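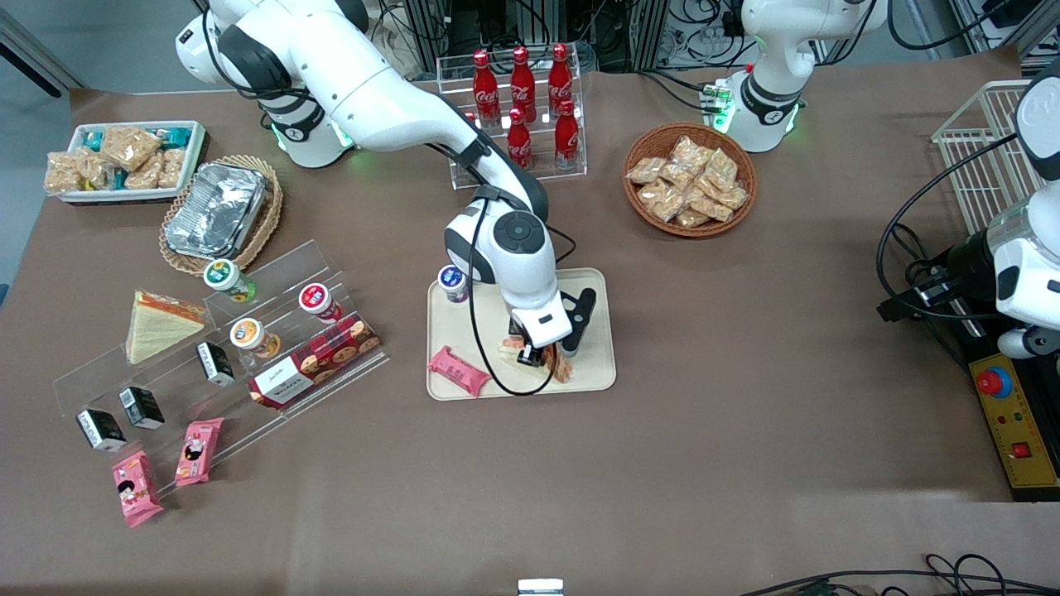
Vol. 4, No. 3

3. Paddling out at Latinik: what I wrote down and why

I should say at the start that I surf this break myself, so I'm hardly a neutral observer. Paweena Kaewkla, who shared the logging with me, learned at Prolthorpe on a much softer beach and kept me straight whenever I called a wave "easy" (I did this a lot!).

We wanted to know how long people wait between waves once the tide starts to drop, and whether the wait changes who stays in. I sat on the wall with a notebook and a stopwatch and Paweena watched from the water. Each rider got a line for every wave they paddled for, caught or not. 

Figure 3. Food on a serving tray, with a yogurt cup and a pink wrapped snack bar.

My favourite stretch of notes comes from a Sunday with a cross-shore wind, when the peak kept shifting towards the rocks and the longboarders simply followed it. The shortboard crowd stayed put and grumbled – I could hear them from the wall – and their waits got longer and longer. Kwan-ho Huang has described the same thing at Priltau, though his bank is steeper and the riders there know each other better.

I did try sorting people by skill and gave it up. Jintana Nilsuwan and I scored the same riders separately and agreed on hardly any of them, so in what follows I use board length and leave it at that. The wind readings come from the mast at Chareonsuk, just up the coast, and they run a bit light in an easterly.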